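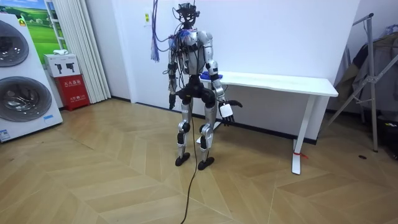
The Enton humanoid with a small white box or pouch at its left hand

Is the Hirkard hand kit worth it on an Enton?
Posted by Elspeth Semple
We've got the Enton on a month's trial and I love it! Hirkard want 900 pounds for their hand kit - does it cope with small boxes and clothes?

Beathag Semple
Yes, get it! Ours has done some 1,076 pick-ups and I've changed one finger. Boxes are easy, thin shirts take practice. Ask for the longer tether too.

Lemieux
Fitting took me 4 hours. Great kit though.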